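第四章 台面、抽屉与侧架的安装和使用

本章适用于 Gralmont 出品的 Endwood 系列工作台。桌腿和横梁的组装见第三章。开始之前，请确认四条桌腿的调节脚都已旋出，横梁螺栓已经带上但尚未拧紧。

4.1 安装台面

1. 在地上铺一层纸板或旧毯子，将台面正面朝下放好。台面背面有预埋螺母的一侧为前侧。
2. 两人抬起桌架，倒扣在台面背面，使横梁上的长圆孔对准预埋螺母。
3. 装入八颗 M6 螺栓，每颗只拧三到四圈。
4. 检查台面四边伸出桌架的距离。左右两侧应相等，前侧比后侧多出一指宽。
5. 按对角顺序拧紧全部螺栓，再拧紧第三章中留下的横梁螺栓。
6. 两人各扶一端，将工作台翻正。翻转时手握横梁，不要握台面边缘。

注意：请使用随附的内六角扳手。使用电动起子容易拧穿预埋螺母，此类损坏不在保修范围内。

4.2 调平

1. 将工作台搬到最终使用的位置。
2. 把水平尺先沿长边放置，再沿短边放置，分别读数。
3. 从最低的一角开始，逆时针旋出调节脚，每次半圈。
4. 用手掌按压四个角，工作台不应摇晃。
5. 用扳手锁紧调节脚上的薄螺母。

说明：地面为木地板时，使用一周后应重新检查一次水平。地毯上不建议使用调节脚，可另购 Thampi 圆形脚垫。

4.3 安装抽屉

抽屉内宽为 332 毫米，导轨长度为 400 毫米。左右导轨不能互换，内侧压印有 L 和 R 字样。

1. 将导轨从抽屉上拆下：拉到底，左侧拨片向上，右侧拨片向下，同时抽出。
2. 用短螺丝把外轨固定在台面下方的吊板上。先装前孔，再装后孔，中间的孔留到最后。
3. 把抽屉上的内轨对准外轨，水平推入。推到一半左右会有阻力，属于正常情况，继续推到底即可。
4. 来回拉动三次。如果抽屉向一侧偏斜，松开后孔螺丝，调整后再拧紧。
5. 拧上中间的螺丝。

小心：第一次推入时手指不要放在导轨之间。

4.4 安装侧架

侧架隔板深 394 毫米，可以装在工作台左侧或右侧，不能装在后侧。Sadlow 侧架的安装孔与本系列相同，但螺栓较短，请勿混用。

1. 将两根立柱贴紧桌腿外侧，孔位对齐。
2. 从外向内穿入螺栓，内侧加垫圈和螺母。
3. 选定隔板高度，插入四个支承销。
4. 放上隔板，前缘的挡条朝上。
5. 较重的物品放在最下一层。

4.5 台面涂层的养护期

出厂时台面已上过一遍硬蜡油。如果自行补涂，涂后 168 小时内请勿用湿布擦拭，也不要长时间覆盖台面。

1. 补涂前用细砂纸顺木纹轻磨，吸净粉尘。
2. 用无绒布蘸少量油，薄涂一层，十五分钟后擦去多余的油。
3. 保持房间通风，直至没有明显气味。

警告：擦过油的布可能自燃。请摊开晾干，或浸水后放入带盖的金属桶中，不要揉成一团丢弃。

4.6 日常使用

在台面上方操作时，留出移动的空间，硬物轻放，不要拖行。金属件下面可垫一块毛毡。台面边缘不要夹持超过产品标签所示重量的设备。 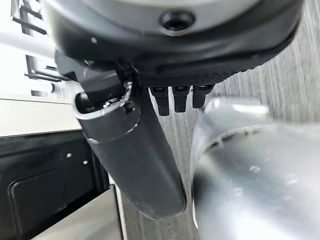 4.7 清洁

1. 先用软刷扫去碎屑，再用拧干的布擦拭。
2. 遇有胶渍，用塑料刮片慢慢刮除，不要使用钢丝球。
3. 墨水或咖啡洒出后立即吸干，从外圈向中心擦。
4. 抽屉导轨每半年清一次灰，不需要加润滑油。

4.8 常见问题

抽屉关不严：检查导轨末端有无异物，再确认后孔螺丝没有凸出。
台面中部有响声：横梁螺栓松动，按对角顺序重新拧紧。
隔板晃动：支承销没有插到底，取下隔板后重新插入。
缺少零件：请对照包装箱内的清单，记下袋号后联系购买处补寄。

本章修订日期：2023年6月14日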